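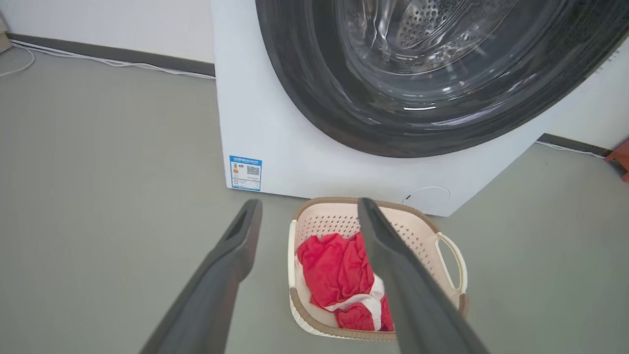
Washer, basket and one load of reds with a bit of white mixed in.

Laundry Basket, Cream with Tan Rim (Item 3228)

Print this page | E-mail this page to a friend

Posted in September by Venla Hakala

I get more mail about laundry baskets than about anything else we sell at Oksanen, and we sell ironing boards and drying racks and a very nice line of clothespins, so that tells you something. People care about their basket! They use it almost every day, they trip over it, they lend it to a sister and never see it again. So I'm giving this one the long write-up it deserves, and if you only want the size and price you can skip on down to the bottom.

It's a plain rectangular basket in cream-colored plastic with a tan-brown rim around the top, and the sides are full of little holes. I have the same one at home and I've been hauling it up and down the basement stairs for three years now. It has been sat on (by a child), stood on (by me, please don't) and left out on the back porch through most of a winter. The rim has a scuff on one corner and the rest still looks decent.

The thing I like best is the shape. I grew up with a round basket, the big tub kind, and a round basket is a pain in front of a front loader. You can't get it close. There's always a gap, and a sock goes down the gap, and then you're on your knees with a wire hanger. A rectangular one goes right up against the machine with the long side or the short side, whichever way your floor lets you, and whatever drops out of the door mostly drops into the basket. It's low enough to go under the door, too, on my machine anyway. Measure yours first. If you have your washer sitting directly on the floor, check how much room there is between the floor and the bottom of the door, then look at the height I've put below.

The handles are oval loops cut into the ends. I've carried baskets where the handle is a sharp little slot and by the second flight of stairs you've got a red line across all your fingers. On these the edge is smoothed off and I can get my whole hand in, and my husband can get most of his in, and he has hands like oven mitts. You can also carry it on your hip with one hand, which I do, with the phone in the other.

Now, holes. I had a customer write in this summer asking why we don't carry a solid-sided version, and the answer is that we did, for one season, and I didn't like it. Damp towels sat in there overnight and came out smelling like a pond. With the holes you get some air in from the sides. It won't dry anything for you, and I wouldn't leave a wet load in any basket until morning, but it's a lot more forgiving if you forget. The small holes are better than the big square ones, by the way. Big ones catch buttons and bra hooks and baby socks poke out through them.

A few things people ask me:

Does it hold a full load? It holds 45 liters. For me that's one normal load of everyday clothes, tossed in without folding. If you do giant loads of bath towels you'll be piling them over the rim, and you might be happier with two of these. Bed sheets for a queen size fit fine, with the pillowcases. A thick comforter does not fit, I've tried, it just sits on top like a hat.

Will red things stain it? I wash a lot of red (team shirts in our house, both kids) and I've had damp new shirts sitting in mine and the cream wiped clean afterward with dish soap. I wouldn't leave something soaking wet and brand new in there for a week. And since you're going to have reds and whites in the same basket sooner or later, do yourself a favor and pull the whites out before you load. I say this as the owner of several pink undershirts.

Can you stack them? Yes, empty, one inside the other. They do stick together a bit when they're new. Give the top one a twist and it pops loose.

How do you clean it? Rinse it in the shower or with the garden hose, an old toothbrush for the holes if you've had the dog's blankets in there. Don't put it anywhere near a heater. Arvo Sjöberg in our stockroom parked one beside the space heater last winter and it now has a sort of lean to it. He still uses it for packing tape.

What about the liner? The Justico cotton liner fits if you get the medium. The large bunches up in the corners and drives me crazy. The Castex one has elastic and I find it slides off the rim, though a couple of customers swear by it, so go by your own taste. I don't use a liner at all, except for carrying wool.

One complaint, to be fair about it. The cream shows dust. If your basement is like mine you'll be wiping down the outside now and then, especially the rim, where lint likes to settle. We've asked for a gray one and I'll put it up on the site as soon as there is a gray one. Please stop asking Arvo, he doesn't know either!

The details

Item number: 3228
Color: cream with tan-brown rim
Material: plastic
Length: 24 inches
Width: 16 inches
Height: 10 inches
Holds: 45 liters
Care: wash by hand, keep away from heat
Price: $19.50 each, or $36 for two

We have 71 of them on the shelf as I write this and the next delivery won't be here until after the holidays. Orders placed before noon go out the same afternoon. If you're picking up at the store, come around to the side door and ring, we'll bring it out to your car. Returns are fine as long as it hasn't been used, and you don't need the box.

Print this page | E-mail this page to a friend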